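Grey metal shelving, bolt it or leave it?

kinell75
We just moved the workshop into the back room at Neltwood and I finally have a whole side for shelving. Grey metal uprights and crossbars, got them used from Kang. My question is whether I should anchor them. I hate drilling into these walls!

kalora_fan
Anchor them. I had one lean on me last November and I still think about it.

swseol
I disagree with kalora. If the heavy stuff goes on the bottom and the floor is level you're fine. Mine have stood 2 years with no screws (watch me jinx it now).

kalora_fan
Si-woo, your floor is concrete. The building at Neltwood went up in 1924, no way that floor is level.

kinell75
Ha, it's not. OK, have a look and tell me if the desk is too close, I can still move it.
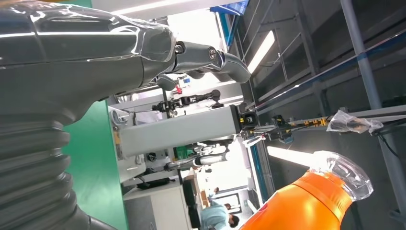
White desk, office chair, and the grey shelving

swseol
I'd give the chair more room. Still wouldn't drill.

kalora_fan
Drill! And leave the desk till the shelves are loaded.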